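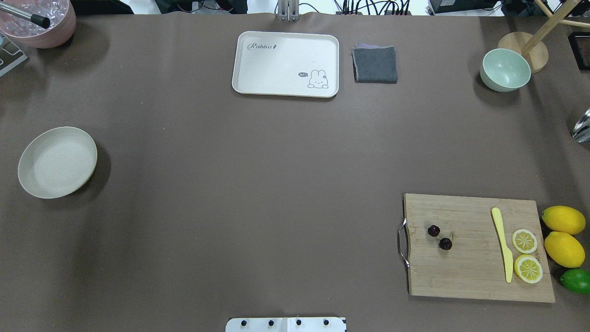 When Cornel Sârbu took over the family shipping business in Josorstead, the first thing he did was sit down and read the old ledgers. The firm has been moving goods along the river since 1807, and he figured that somebody in all that time must have worried about the same things he was worrying about. Sure enough, they had – late payments, rising rents and customers who wanted everything by Friday.

These days he runs a staff of 19 out of a brick warehouse near the Clorngate bridge, and he is cheerful about the year ahead, even with fuel costs where they are.
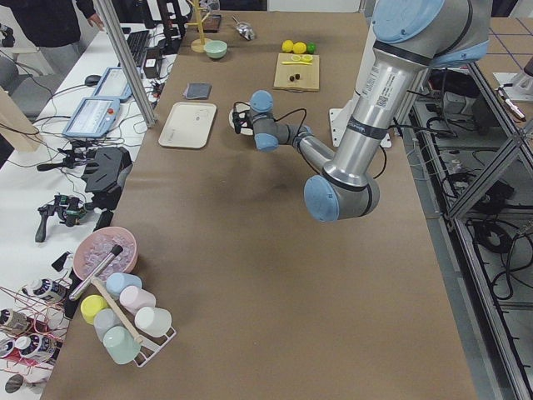 Lemon slices on a cutting board, with a plate nearby.

"People think growth means more trucks," he told me over a second pot of coffee. "We have 13, and I'd be happy with 13 for a good long while. What I want is for every one of them to come home full."

That thinking led him to Jelau, a small freight-matching company he bought a stake in last March. Its office manager, a patient woman named Đoàn, spent weeks calling growers and furniture makers up and down the valley, asking what they shipped and when. Plenty of them said yes before she had finished her pitch! 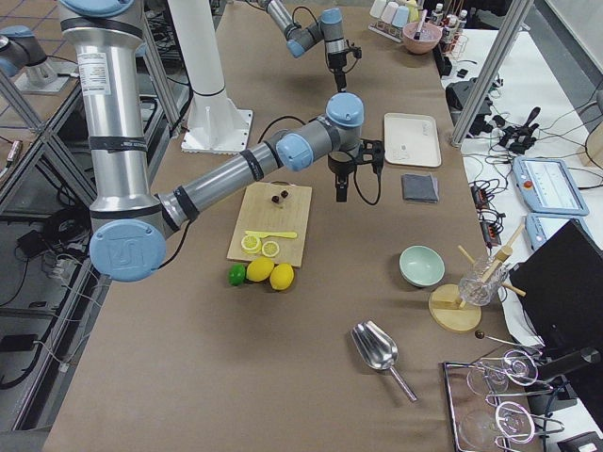
The long table, covered in brown kraft paper.

Hiring is the harder part. Sârbu has 2 openings for dispatchers and has rewritten the ad more times than he cares to admit. He has started paying for evening classes, too, and his newest dispatcher began on the loading dock.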